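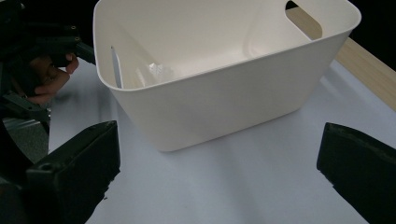

White bin with the bit of film in it, seen from the right-hand gripper.

Thread: Zevetti jaws let go on clear film – anyone else?

tallowend wrote:
We've got a pair of the Zevetti hand grippers for collecting demos, and the job is clearing bits of clear plastic out of a white bin. Last week the right one started opening by itself mid-lift. Trigger still held, jaws go wide, film drops. The log shows 28 of these out of 518 lifts. Rakelmont support say it's "expected behaviour on low-contrast items" and to use coloured film. Is that a real answer?

ombersley_k wrote:
No, it's a brush-off. The trigger is a mechanical link on those. What has contrast got to do with whether the jaws stay shut?

fennick2 wrote:
Not quite true. The trigger is mechanical on the old ones. The newer ones have the assist motor, and the motor takes its cue from the grip estimate. If it thinks there's nothing between the pads it backs off. White bin, white table, see-through plastic – I can see how it gets there.

ombersley_k wrote:
Then it should back off to neutral. It shouldn't fight the person holding the trigger. I'm not buying "expected" for that.

tallowend wrote:
Ours is the newer one. But it did it twice with the jaws empty as well, nowhere near the bin. Contrast can't explain those.

pella_row wrote:
How are you counting a drop? We had 92 "failures" at Diltlow and most of them were people relaxing their hand without noticing. I'd want the trigger trace before I blamed the motor.

tallowend wrote:
Trigger trace is flat and fully pulled through all 28. I checked each one by hand.

pella_row wrote:
Fair enough. Still only one unit though, isn't it? Have you swapped left and right?

tallowend wrote:
Swapped them on 13 Jul 2024. Fault followed the gripper, same film, same bin. The other one is fine on either side.

fennick2 wrote:
OK, that rather sinks my theory. Check the cable where it goes into the housing. Firmware in April also changed the assist timing, so see if the two match.

ombersley_k wrote:
And stop using it until you know. Film is nothing, but if it can open against your hand it can presumably close against it too. There's usually a second person's fingers near that rim.

pella_row wrote:
Bit dramatic. The closing force is tiny.

ombersley_k wrote:
Says the leaflet. Has anybody measured it with the assist misbehaving?

pella_row wrote:
No.

tallowend wrote:
Firmware matches on both. Cable looks all right but I haven't had the housing open. It's unplugged for now, and I've sent Rakelmont the traces and asked them to point to where the manual says this is expected. No reply yet.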